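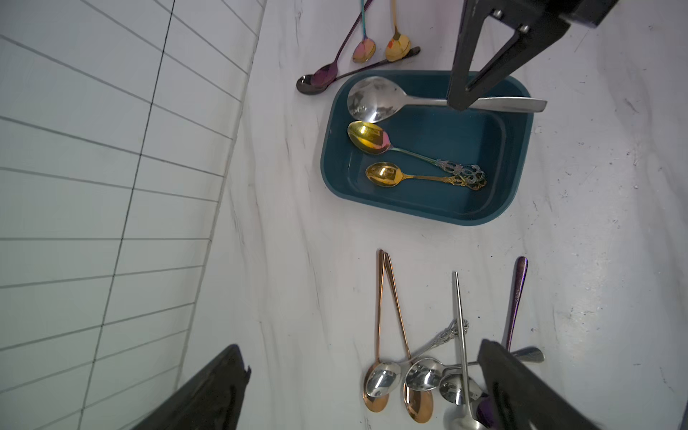 Tres en la bandeja y las demás esperando turno.

Buscar en el blog Escribe y pulsa intro

Inicio > Cosas de casa > Cajones y otros pozos sin fondo

El cajón de las cucharas (por fin)

Llevaba desde septiembre diciendo que iba a hacerlo. Septiembre, que para mí es más año nuevo que el propio año nuevo, con sus libretas sin estrenar y sus propósitos de señora ordenada. Pues bien, el cajón de los cubiertos seguía igual: lo abrías y se atascaba a la mitad, metías la mano de canto para bajar el cucharón y acababas sacando cualquier cosa menos la cucharilla que querías para el café.

El caso es que el otro día, a las once de la noche (hora estupenda para estas cosas, ya lo sé), volqué el cajón entero. Con tenedores, con cuchillos, con gomas de los manojos de espárragos, con dos velas de cumpleaños gastadas y una llave que no abre nada en esta casa. Y como me conozco, y sé que si me pongo con todo a la vez acabo a las dos de la mañana leyendo los papeles de una garantía, decidí empezar solo por las cucharas. Las bonitas, además. Las de diario son todas iguales y se ordenan solas, o casi.

Tengo debilidad por las cucharas, creo que ya lo he contado aquí. No por las cuberterías completas, que me dan un poco de pereza, con su estuche y su servicio para doce. Me gustan sueltas. La dorada pequeña, la del mango todo de volutas que parece una reja de balcón, me la compré yo misma en Furunmont, en una tienda de cosas viejas donde entré a resguardarme de la lluvia. Me costó 16 y me pareció un robo, y luego la he usado más que ninguna. Es perfecta para el azúcar. Es pésima para el yogur, eso también lo digo, porque los adornos se te clavan en el dedo y a la cuarta cucharada ya estás cambiando de mano.

La otra, la que tiene el cuenco entre rosa y oro y el mango calado más oscuro, con esos reflejos como de charco con gasolina, es regalo de Liya Asfaw. Liya y yo tenemos gustos muy distintos (ella es de casas blancas y un solo jarrón), así que cuando abrí el paquete pensé que se lo habían cambiado en la tienda. Pues no. «La vi y eras tú», me dijo. Todavía no sé si tomármelo bien. A mí me encanta, que conste, y desde entonces he ido cayendo en las iridiscentes una detrás de otra, sobre todo en las de mango largo y fino que va del verde azulado al morado. Son un capricho, no combinan con nada y me ponen de buen humor por la mañana — con eso me vale.

Y luego está la grande, la de servir, plateada, lisa, con el cuenco ancho donde te ves la cara del revés. Esa es la seria de la familia. Ha servido lentejas, arroz con leche, macedonia y una vez tierra para una maceta, cosa que mi madre no sabe y que espero que no lea.

La bandeja la compré hace tiempo para otra cosa. Es de Vuvano, de plástico, en un verde azulado oscuro que me gusta muchísimo sobre el blanco de la encimera, y estaba pensada para dejar las llaves y el correo en la entrada. Duró en la entrada lo que tardé en darme cuenta de que se llenaba de propaganda. La lavé, la probé en la cocina y pensé: aquí es. Tiene reborde, las esquinas redondeadas, se limpia pasándole un trapo y cabe entre la tostadora y la pared. Lo único, que a lo largo no da para la cuchara de servir. El mango se sale por el lado derecho y no hay manera. La puse en diagonal, la puse del revés, la puse debajo de las otras. Se sale igual. Al final la he dejado cruzada, con el mango por encima del borde, y la verdad es que así se coge muy bien con una mano mientras con la otra sujetas la tapa de la olla.

Ahora viene la parte en la que me puse tiquismiquis. ¿Todas con el cuenco hacia el mismo lado? Yo digo que sí. Nurhan Yalçınkaya, que vino a cenar dos noches después y opina de todo lo que ve encima de una mesa, dice que se aprovecha mucho mejor el sitio alternándolas, una para cada lado, como sardinas. Y tiene razón en lo del sitio, pero entonces agarras la mitad por la parte con la que se come y me da cosa. Estuvimos discutiendo esto un rato larguísimo con el té enfriándose. Ella en su casa tiene un bote de Shehu, de esos altos de cerámica, y las mete todas de pie con el cuenco para arriba. Queda precioso, parece un ramo. Pero en mi cocina, entre el aceite y el vapor, en tres días tienes que fregarlas otra vez sin haberlas usado.

Lo de limpiarlas fue otro capítulo. Las de filigrana guardan porquería en cada agujerito (perdón por la imagen) y el estropajo no entra. Lo que mejor me ha ido es agua templada con una gota de jabón, un cepillo de dientes blando y paciencia, y después secarlas enseguida con un paño de algodón, que si no se quedan las gotas marcadas. Nada de lavavajillas para las de colores. Metí una hace tiempo, por pereza, y salió con el mango como apagado. Bicarbonato tampoco, que rayar raya, digan lo que digan los vídeos.

¿Y el resto? Pues he seguido con la encimera como taller, porque el azulejo blanco de detrás refleja bien la luz y se ven hasta las huellas. Las que no caben en la bandeja van a ir a un separador de bambú de Wilgate que tengo echado el ojo, aunque primero debería medir el cajón. La última vez compré a ojo y me sobró un dedo de separador, que acabó debajo del fregadero sujetando las bayetas. También he apartado unas cuantas cucharas que no me dicen nada, heredadas de pisos compartidos, para llevarlas a la oficina, donde desaparecen a un ritmo que no me explico.

De los tenedores hablamos otro día. Siguen en una bolsa encima de la nevera y ayer cenamos tortilla con cuchara.

Si alguien tiene un sistema para las cucharas largas, de las de granizado, que me lo deje en los comentarios, por favor, que esas no caben ni tumbadas ni de pie ni de ninguna manera conocida.

Archivado en: Cosas de casa, Orden a ratos, Cocina pequeña, Caprichos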